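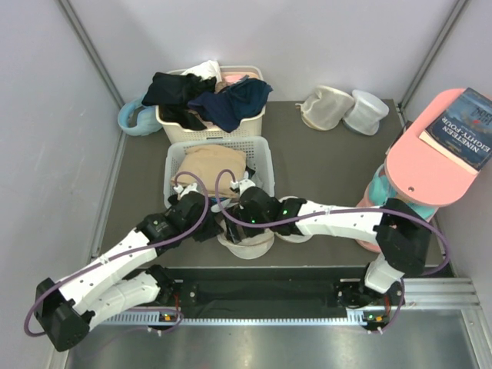
Both arms at the front edge of the gray basket, laundry task, running under Skusurix.

Skusurix 4 review
13/09/2026

Skusurix is a control and planning package for two-arm setups. I ran version 4 for 16 days on laundry work, mostly folded cloth and mixed clothes in plastic baskets.

Setup took an afternoon. The calibration wizard is clear and saves after each step, so a dropped connection no longer sends you back to the beginning. The config files are plain text, and my old ones loaded with six lines changed.

The planner is the best part. With the grippers close together it slows both arms early and keeps moving, where version 3 would stop and wait for me to clear a fault. You can set the minimum gap per link – useful if your cables loop wide of the elbows like mine do.

Perception is weaker. Cloth masks are fine on a single folded piece, but dark clothes in a heap get merged into one object. Mesh bags are worse. The mask flickers, and I ended up drawing keep-out boxes by hand.

The log viewer is slow on anything longer than 15 minutes. Export works, though the timestamps for the two arms are in separate files and you have to join them yourself.

I would buy it for the planner and keep using something else for segmentation. A perception update is listed for October.

Related reviews
Rorker teleop client
Manance log viewer
Öztürkmen calibration tools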